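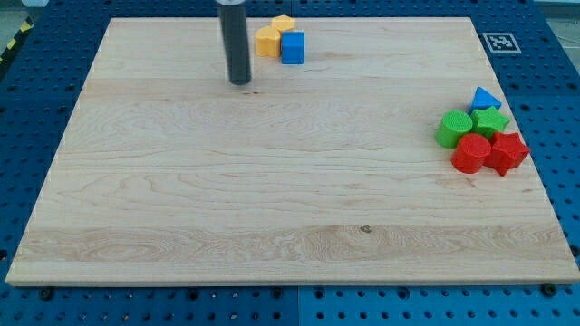
Shape blocks on the wooden board at the Gronow bench, with the tool of the arm above.

Teaching by Demonstration: Frequently Asked Questions

The following answers are intended for operators, visiting students and partner organisations who use the demonstration benches at the Skisum Centre. They should be read before a first booking. Questions that are not covered may be sent to the bench office at the address given at the foot of the page.

What is meant by a demonstration?

A demonstration is one complete performance of a task, carried out on the robot by a person and recorded from start to finish. The operator may move the arm by hand or may steer it from the remote desk. The recording holds the movement of the arm together with the camera views, and is later used to train a control program.

Which method should I choose, hand guiding or remote control?

Both are accepted. Hand guiding is easier to learn and suits slow tasks in which the tool stays in contact with an object, such as pushing. Its chief drawback is that the operator's hands and sleeves may enter the camera view. Remote control keeps the person away from the board and is required for all recordings made under the Beno project. Most operators need one or two practice sessions before their remote movements become steady.

The two methods must not be mixed within a single recording.

What are the block tasks?

The block tasks use coloured shape-sorter pieces on a flat wooden board. The current pieces include cubes, cylinders, stars and a heart, among other shapes, in red, yellow, green and blue. The operator is given a short written instruction, for example "move the red star to the middle of the board" or "separate the green cylinder from the red one", and carries it out with the arm. Instructions are issued in sets of 18.

May I arrange the blocks as I wish before starting?

Yes, unless the session sheet states otherwise. Arrangements should vary from one recording to the next. Blocks may stand apart or may touch, and tight groups are welcome, as a piece that has to be worked loose from its neighbours provides useful material. A block should not be placed so near the edge that an ordinary push would send it off the board.

Why is so much of the board left clear?

Pushing needs room. An operator who is asked to bring a piece forward requires a clear path for the piece and space for the tool to travel round behind it. Arrangements that fill the whole board are reserved for advanced sets.

Does the tool pick the blocks up?

In the block tasks described on this page, pieces are pushed along the surface and are not lifted. Lifting tasks are run on the Bradley bench under a separate booking and have their own induction.

What is the printed black-and-white square on the table?

It is a marker from which the cameras work out their position in relation to the table. It must not be moved, covered or written upon. If it has been disturbed, please stop recording and inform the bench office. Recordings made after the disturbance will be checked by staff before use.

May I move or unbolt the board?

No. Boards are changed by staff only. Marks and knots in the wood are of no concern, and operators need not report them. Loose bolts should be reported.

How long is a session?

A session lasts 70 minutes, including the safety check and the practice period. Operators on the remote desk are asked to rest their hands after every 8 recordings. Sessions cannot be extended at the bench, even where the following slot is free.

What should I do if I make a mistake?

Small corrections may be kept. If a block slides past its target and is brought back, the recording remains valid and should be saved in the normal way. A recording should be discarded if the wrong piece was moved, if a person reached on to the board while it was running, or if the arm stopped on a fault. Please choose "discard" at the desk and do not simply leave the file unnamed.

How many recordings does a task need?

This depends on the task. The first block set at Gronow was closed with 1836 accepted recordings, which included both simple and compound instructions. Newer sets may be smaller. Individual operators are not given a target, and speed is not assessed.

What are the safety rules for hand guiding?

Only one person may handle the arm at a time. Long hair must be tied back, and lanyards and loose jewellery removed. The stop button must be within reach of the operator or of a second person who is watching the arm. Bystanders should remain behind the striped floor line unless invited forward.

Will I appear in the recordings?

The bench cameras face the board. Hands and forearms may be recorded during hand guiding. Sound is not recorded. Operators who do not wish their hands to be shown in published material may say so on the booking form, and this will not affect their place.

Can partner organisations obtain the recordings?

Requests are considered in writing. The request should name the task set, the intended use and the person responsible for storage. Sets that are still open are not released.

Page last reviewed 2020-12-20

Contact the bench office | © Skisum Centre. All rights reserved. | Back to top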